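4. Cleaning and playing your first 78

I wrote this section for folks who just brought home a Starkero turntable and a stack of old shellac. I've done it with my own pile, so you get my habits too!

1. Set the speed switch to 78 and fit the wide stylus (the one in the Corrigan box, part 404).
2. Brush the disc along the grooves, never across.
3. Wipe it with distilled water and a drop of Protari cleaner.

Caution: no rubbing alcohol on shellac — it eats the surface.

4. Stand the disc up and let it dry for 11 minutes. I go make coffee. 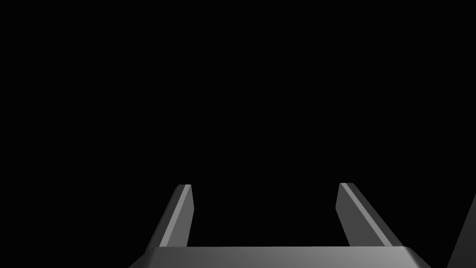
Bronwyn Tautahi wrote in to say that she keeps the paper label covered with a jar lid while she wipes, and that she lost the print on an old union song before she started doing it. I do the same now.

5. Lower the arm by hand and listen to one side all the way through before you touch the tone knob.

Note: my Eka needles get swapped after 9 sides. If you hear a gritty hiss on a disc that played fine last time, change yours sooner.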